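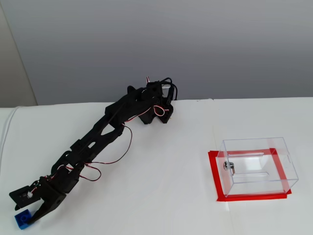

*The arm at the bench, with the blue brick and the clear box.*

On try 162 the arm stopped above the brick and did not close its fingers. Chathurika Weerasinghe waited. The log said "grip complete," which was a lie.

She typed the stop command. The elbow jumped up instead, fast, and hit her wrist before she could pull the plug.

"Did it hurt you?" asked Sotero from the door.

"A little. It believed it was holding something."

She read the log back to line 3530. One servo had been answering with an old position for 16 seconds, and the program had trusted it. She wrote this on paper, slowly, with her left hand. Then she moved her chair farther from the table and looked for the longer cable.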